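Téléphonie mobile

Leveo coupe sa 2G en janvier : ce que les abonnés doivent vérifier

29/7/19

L'opérateur Leveo a confirmé l'arrêt de son réseau 2G pour le mois de janvier. La bande libérée sera réattribuée à la 4G, sur les mêmes sites et avec les mêmes antennes. Le calendrier prévoit six phases régionales, la première concernant les zones où la couverture 4G en bande basse est déjà continue.

Le parc touché se divise en deux catégories. La première regroupe les téléphones dépourvus de modem 3G, qui perdront tout service. La seconde est moins visible : des smartphones compatibles 4G pour les données, mais qui basculent sur l'ancien réseau pour la voix, faute de profil VoLTE validé par l'opérateur. L'Imhof 93, vendu sans abonnement pendant deux ans, entre dans ce cas. Son modem accepte la VoLTE, mais le micrologiciel d'origine ne l'active pas chez Leveo.

Imhof distribue depuis peu la version 2503 de ce micrologiciel. Elle ajoute le profil manquant et corrige la sélection de réseau en itinérance. L'installation se fait par le menu Système, batterie chargée au moins à moitié. Après redémarrage, l'option « Appels 4G » doit figurer dans les réglages de la carte SIM. Si elle reste absente, une réinitialisation des paramètres réseau suffit en général.

Les possesseurs d'un Zondeo d'entrée de gamme ont moins de latitude. Le constructeur ne prévoit aucune mise à jour pour les modèles à batterie amovible de 2000 mAh, dont le modem se limite à la 2G. Leveo propose une reprise en boutique, sous forme d'avoir sur un appareil compatible.
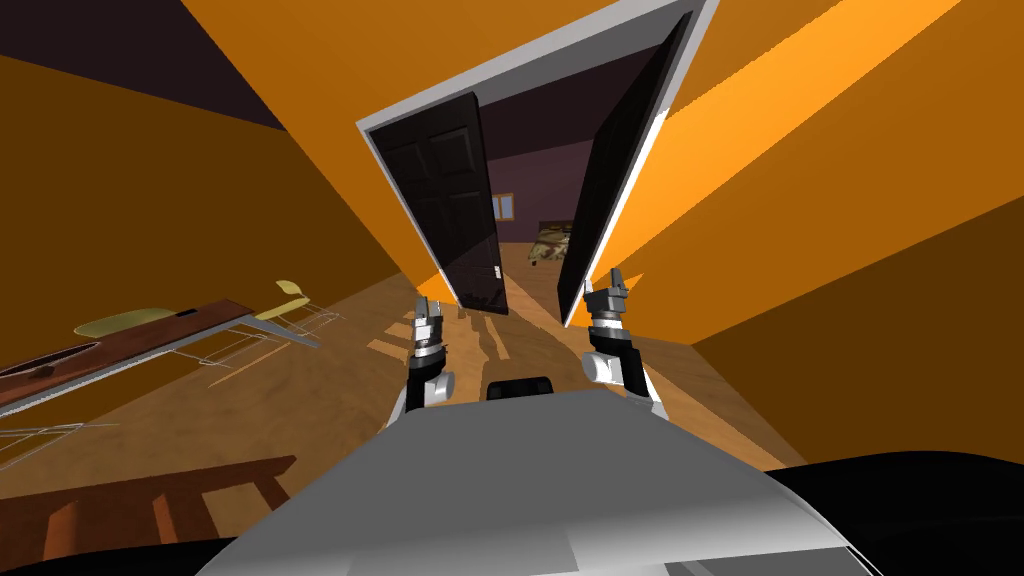
Reste la question des cartes SIM. Les plus anciennes ne permettent pas l'authentification requise par la 4G et doivent être remplacées, même dans un téléphone récent. L'échange est gratuit jusqu'à la coupure. Les clients de Wekdale, opérateur virtuel hébergé par Leveo, suivent le même calendrier mais commandent leur carte depuis l'espace client, le numéro étant conservé.

Les appels d'urgence passeront par les autres réseaux disponibles tant que ceux-ci maintiendront leur 2G.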